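Section 2: Setting out the drinks corner

I do this part the night before, once the table is wiped down and I've stopped finding crumbs on it. If you're using the Modine folding table from section 1, lock the legs first (I forgot once, and Maksym Dmytriv still brings it up).

1. Pull the cups out of the sleeve by the rim, one at a time. Don't squeeze the whole stack, the thin plastic ones crack before you notice.

2. Tip each cup and look inside. You're checking for dust, bits of packaging, or a split running down from the rim.

3. Stand the good ones upside down on a clean towel, and toss anything cracked in the recycling.
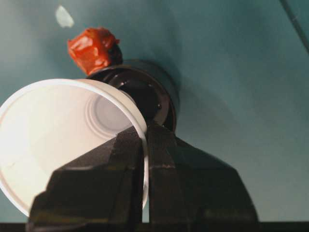
4. Put the cups on the left side of the table and the pitchers on the right. People grab a cup first and then slide along, so the line keeps moving!

5. Leave a marker next to the cups. Thoa Đồng writes her name on hers straight away and drinks from it all night, and I've started doing the same.

Note: white cups show every speck, so I like them better than the colored kind for this.

Caution: these are for cold drinks only. Hot tea makes thin plastic go soft, and then it's all over somebody's shoes. Use the mugs from section 9 for tea and coffee.

Leftover cups go back in their sleeve, rims all facing the same way, with the open end folded under.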